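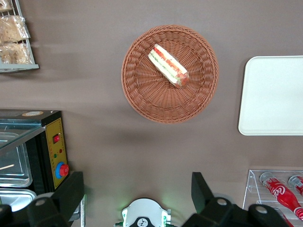
Press Release No. 11

Stanell

March 2021

BRULUS SNACK COUNTER CELL GETS A NEW SETUP AND CARE ROUTINE

CLALLTON - Stanell is delighted to announce that Brulus, the robot snack counter cell at our Clallton workshop, is back in full daily use after a complete strip-down, a fresh setup and a long run of test picks. The written routine that came out of the work is now open to every customer who looks after a Brulus cell of their own, and we think it's the best set of service notes we have put together so far!

Brulus is a tabletop cell. A two-finger gripper works over a plain brown table laid out like a small shop counter, with baskets, trays, racks and a food warmer, and a small camera rides along with the gripper so that whoever is servicing the cell sees the goods from the same side the fingers do. It picks up the sort of thing people buy on the way to somewhere else: a wrapped sandwich, a pastry, a bottle of soda, a candy bar. Those are friendly everyday objects, and they are wonderfully hard on a machine. Clear film slides. Bottles roll. A candy wrapper has a crimped end that is easy to pinch and a middle that is easy to squash.

The cell had reached 1037 hours on its service counter in February when it came off the schedule. The fingers were closing a hair off center, and wrapped sandwiches had begun to turn in the grip on the way up. A small shim fixed the worst of it for a week or so. After that we decided to take the whole gripper down and do the job properly, and to write down each step as we went.

What we found

The left finger had crept on its mount. The bolt was tight to the hand and the marker line on it still looked fine, which is why two earlier checks had passed it. Only with the finger off the machine could we see a bright rubbed patch on the seat beneath, where it had been shifting under load. The right finger was sound. Both were cleaned, both seats were dressed flat, and both went back on with new bolts, because mixing an old bolt with a new one is a habit we would like to see the end of.

The camera needed attention too. Its bracket had been nudged at some point, probably during a cable change, and the view had drifted a little toward one side. The cell had been making up for this in software and doing a pretty good job of it, so the drift had gone unnoticed. We set the bracket square again, cleared the old correction and ran the calibration from zero.

Then there was the cable. On every Brulus cell the camera cable runs along the last section of the arm and makes a loop before the wrist. Ours had been tied down too close, so the loop pulled flat whenever the wrist turned past its halfway point. There was no break in it, but the jacket had gone shiny. It was replaced, and the tie now sits one anchor farther back. If you own a cell, please go and look at that tie today!

Setting the table

A good part of the new routine has nothing to do with the arm. It deals with the counter, and this is the section our own crew has been most excited about.

We used to lay out the goods square to the table edge, one item per spot, all facing the same way. It looked tidy and it hid faults. A finger that is slightly out of line can still manage a box that sits dead straight in front of it. Ask for a sandwich lying corner to corner in a round wicker basket and the same finger will show you its trouble on the first try. So the routine now asks for slanted items, racks set at a diagonal, and containers with raised rims the fingers have to clear on the way in.

Clear acrylic gets its own page. Light bounces off the edges of the shelves and dividers in bright white lines, and an overhead lamp can put a pale rectangle right across an upper shelf. The camera check therefore has to be done with the racks on the table and the room lights on as they will be in daily use. Calibrating over a bare table and adding the racks later was how we did it for a long time, and we paid for it in slow, fussy picks. 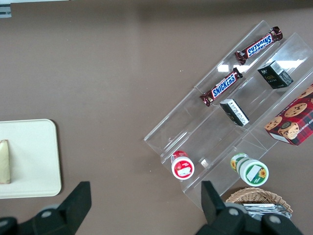

For the rack itself, start at the top shelf and work down. Two matching candy bars on neighboring shelves make a very good first test, especially when one is printed side up toward you and the other is turned around, because the cell should treat them exactly alike. Small cartons come next. Place them so that two faces show, and check that the fingers meet the box on its flat sides without catching the divider. Round tubs standing on their sides belong near the end of the test, once you trust the grip.

Leave the foil packets for last. Foil crinkles, it throws light in every direction, and a stack of it in a basket never looks the same way twice. We keep a basket of packets on the table for just this purpose. If the cell can lift the top one without dragging the next along, the fingers are in good shape.

The routine, in short

Daily: wipe both fingertips with a dry cloth. Look at the bolt heads. Open and close the gripper with nothing in it and listen. A healthy pair of fingers closes with one soft sound, and two sounds close together mean that one finger is getting there first.

Weekly: check the camera bracket against its scribed line. Turn the wrist through its whole range by hand, power off, and watch the cable loop. Clean the camera window, then move the racks to new angles and run the short pick test.

Every 495 hours: remove both fingers and look at the seats. Fit new bolts. Recalibrate the camera with the counter fully dressed. Run the long pick test and write the results in the cell's book, along with anything odd, however small. The odd little notes are the ones we went back to again and again this winter.

We have dropped the old monthly greasing of the finger joints. They are sealed. Extra grease only ended up on the fingertips, and from there on the sandwiches.

Results so far

After the rebuild, Brulus ran roughly 3000 test picks at the Clallton workshop before we signed it off. Sandwiches no longer turn in the grip. Bottles were slower than we had hoped in the first days and improved a good deal once the approach angle was changed to follow the neck. Flat trays with a low lip are still a weak spot when something long is lying close to the edge, and the fingers sometimes touch the lip before they close. That isn't solved yet. We are trying a slimmer fingertip and will share what we learn, good or bad.

Owners who also run the older Sosa gripper can use most of the same routine. The daily and weekly steps carry over as they stand. The finger seats on the Sosa are a different shape, so please don't dress them flat; a separate page in the notes covers them, with the right bolt length and the order of tightening.

Getting the notes

The full service notes are free to all registered owners and can be requested from the Stanell service desk in Clallton by phone or through the owner's page. Printed copies with a wipe-clean cover are available for workshops that like to keep one beside the machine (ours already has a coffee ring on it). Owners who would like to try the counter tests before their next service are very welcome to bring their fingers and brackets in for a check at the same time. Please clean off the marker lines first, and pack the left and right fingers in separate bags.

About Stanell

Stanell builds and services small robot cells for counters, kitchens and stockrooms. The company is based in Clallton, where the Brulus and Sosa lines are assembled, tested and repaired under one roof.

Press contact: Stanell Service Desk, Clallton

- END -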